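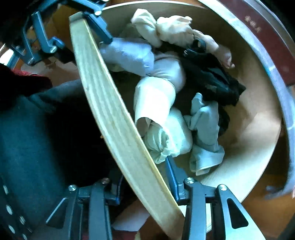 Donel Large Round Bentwood Tub, used for laundry
Reviewed by Gayan Bandara
Posted Sun 22 November

I bought the Donel tub in February from Kocsis, who sell it under storage and not under laundry. On their site it comes up next to log holders and toy boxes. I wanted something for dirty washing that could stand on the landing in full view, and I was tired of replacing fabric ones, so I ordered it and have used it for clothes ever since. It has had the whole household's washing through it, apart from bedding, which goes straight into the machine.

Before this I had a Batport folding basket, the canvas sort with a wire hoop in the top. The Batport was fine for a year. Then the hoop worked its way out of the seam and the whole thing leaned over whenever it was less than half full. I stitched it back in twice. It now holds wrapping paper in the cupboard under the stairs, and it is perfectly good at that.

What you get

The tub is large and round, made of bent wood. Inside it is a light tan colour and smooth. The outer rim is a broad band in a dark reddish brown with a grey metallic lip on the inside of it. I thought from the listing that the two colours would look odd together. On the landing, against a plain wall, they look all right. My sister prefers it to the furniture.

There is some small printing on the rim. It would look neater without it. I have turned the tub so that side faces the wall, and most of the time I forget it is there, but if you plan to stand it in the middle of a room you will see the lettering from one side.

It arrived in one piece in a very big box. There was no assembly. The delivery driver had to turn the box on its edge to get it through our front door, and then I had to do the same thing again at the top of the stairs. Measure your doorway if you have a narrow hall. There was a leaflet with care instructions in several languages, and the English part came to a few lines telling you to keep it away from radiators and wipe it with a dry cloth.

In use

The best thing about it is that it stays upright. You can throw a jumper at it from the bedroom door and it doesn't move. It stays round whether it is full or empty, so you can drop things in with one hand while holding a towel in the other. That was most of what I wanted.

The second best thing is the smooth inside. With the wicker basket my mother had, and which I had after her, every pair of tights caught on something. Nothing has caught in this so far. I was wary of splinters and ran my hand all the way round when it came. I found one rough place low down at the join, gave it a few rubs with fine sandpaper, and have had no trouble from it.

Capacity is good. It takes two full loads of ordinary clothes for our machine, which is a small Monex with a top spin speed of 1,000. I used to wash when the basket overflowed. Now the basket doesn't overflow, so I have had to start washing on set days, otherwise everybody runs out of socks at once. Bear that in mind if a full basket is your reminder.

Being wide, it is also easy to sort from. I put it on the floor by the machine and pull out the pale things first, shirts and pillowcases and so on, then go back for the rest. In the old basket, which was tall and narrow, I had to tip the lot out on the kitchen floor to find anything. With this I can see most of what is there by moving the top layer about. Small things still go to the bottom. Socks especially, and anything with a strap or a buckle on it will wrap itself round a sleeve and come out as one lump. I have started using a net bag for those, and I keep the bag hooked on the bathroom door so that people might use it. Some do.

Things I don't like

It is heavy. Empty, I can manage it. Full of jeans, I don't carry it downstairs at all. I take an armful at a time, or use an ordinary plastic basket for the journey and leave the tub where it is. If you want one thing that both stores the washing and carries it to the machine, I would look at something lighter. Anyone with a bad back should not buy it for stairs.

It has no lid. Kocsis list a lid separately at a price I thought was silly for a round piece of wood, so I went without. For everyday clothes I don't mind. For running kit I do. In the summer I moved the running things to a separate bag on the back of the door, and the landing was pleasanter for it.

It doesn't like damp. I don't put wet towels or swimming things in it. I did once, in the spring, and left them in overnight, and in the morning there was a faint darker patch on the wood at the bottom. The patch faded over the next week or so and I can't find it now, but I took it as a warning. Wet things go over the bath until they are dry. A cotton liner would help, and I nearly bought one, but a liner covers up the smooth inside that I paid for and would probably slide down anyway.

It is awkward to clean underneath. There is no gap between the tub and the floor, so fluff gathers in a ring around it. You have to lift it or shove it along. I stuck felt pads on the bottom, the kind you put on chair legs, and now it slides on the boards without marking them. They should come in the box at this price.

It also takes up more floor than you would think. A round thing in a square corner leaves a gap behind it, and in our house that gap has had a hairbrush, two library cards and a lot of dust in it. If your landing is tight, a square basket will serve you better.

Looking after it

I empty it completely once a month and wipe the inside with a cloth that has been wrung out hard, then leave it by an open window for the afternoon. The leaflet says dry cloth only. I have not found that a dry cloth gets rid of the fluff, which clings, and a slightly damp one does. I don't use any spray or polish. I was worried that a polish would come off on the clothes.

The rim has one small dent, where I caught it with the hoover. It doesn't show unless you look for it. The wood has kept its shape through a summer with the windows open and several weeks now with the heating on. I have kept it well away from the radiator, as told.

Cost and buying it

I paid full price and Kocsis charged 20 pounds for delivery on top, which I only saw at the last page. That annoyed me. If you live near one of their shops, collect it, though you will need the back seats down. The returns period was long enough for me to make up my mind, but you would have to pay to send it back, and in a box that size it would not be cheap.

When I ordered, the listing had 1,979 customer reviews. I read far too many of them. A good part were from people keeping logs or toys in it, and they were pleased, and I think for toys it would be very good. The people using it for laundry were more divided, and nearly all the complaints were to do with weight. I agree with them on the weight. There were also a few complaints of the band coming loose. Mine has not moved, but I thought I should pass it on.

I emailed Donel to ask whether the inside was sealed. It took them 6 days to answer, and the reply was polite and didn't say. I asked again and have not heard. From the way the damp patch came up, I would treat it as unsealed and be careful with it.

Who it would suit

If your washing is on the same floor as your machine, or if you are happy to have the tub stay put and carry the clothes down in something else, I would recommend it. It looks better than a laundry basket normally does and it is easy to throw things into. If you have a small bathroom and were going to keep it in there, I wouldn't. The steam will do it no good.

If you mainly need something cheap and light, the Batport is still worth a look, even with what I said above. A year of use for that money wasn't terrible, and it folds flat, so you can hang it on a hook when it's empty. Check the stitching round the hoop when you get it.

I would give the Donel four out of five. It loses one for the weight and the missing felt pads. If I bought it again I would get the same size, in the same colour, and collect it from the shop.

Questions I have had since putting up the first version of this

Does it smell? It did for the first fortnight, of new wood. It wore off and the clothes never picked it up.

Will a cat get in it? Ours does whenever there is a warm jumper on top. She has scratched the rim a little getting out. The inside is unmarked.

Can you drag it on carpet? Yes, but take hold of it low down and pull slowly. With the felt pads on it is harder going on carpet than on boards, so leave them off if you have carpet throughout.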